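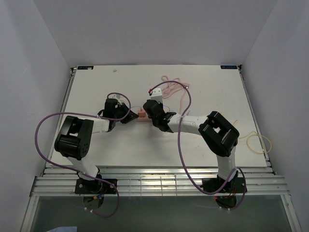
Issue 107, page 47

Setting the handover distance for two arms in Aseo

By Margit Halász

When two grippers must work on one small object, the planner has to know how near they may come to each other. In Aseo this value is called the pair gap. The default is 200 mm, and with it the arms will never meet over a block as small as the orange-pink one between our two grippers.

1. Open the cell file and load both arms. Check that each base has its own frame, and that both frames refer to the table.

2. Set the pair gap to 54 mm. Do not go to the final value in one step.

3. Add the cables to the collision model. Our purple ones make wide loops outside the arms, and the planner does not know them. I use a chain of short capsules for each cable, attached to the forearm link.

4. Mark the cord bundle behind the right gripper as a keep-out box. Make it a little higher than the cord.

5. Run the plan at low speed with the Prosser viewer open. If the line between the grippers becomes red, stop and look which pair of links is reported.

6. Lower the gap by small steps and plan again each time. With our fingers I came to roughly 8 mm.

If the planner gives "no path" after step 4, the box is usually too large. Please make it smaller before you change the gap.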